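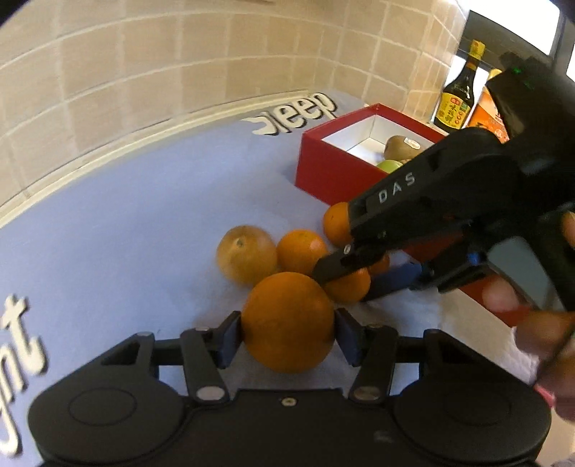

Fruit gets sorted at the Fisevstead kitchen every Sunday, before anyone starts cooking. The oranges go on the table first because there are always more of them than anything else, and the colour varies a fair bit. One in this lot is paler than its neighbours and still has its stem end. The kiwi and the green apple were in the red box by then, with the soy sauce behind them against the wall. Tin-yau Kao has run the kitchen for two years. The order came to 87 pieces of fruit and veg, 20 of them oranges, and the whole lot cost 70 dollars at the Drunance market.

The tray is for odds and ends that don't have a box of their own. It has a red rim and lives on the counter under the window, next to the ledge where the sauce and the dish detergent are kept. Potatoes end up in it most weeks. Anything soft or wrinkled is used the same day, usually in a soup.

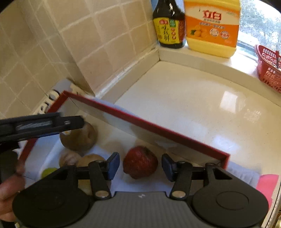

Mixed tray on the counter, with a potato and a slightly wrinkled red fruit.

More galleries: Lillex Street lunch, Cáceres dinner, Pantry shelves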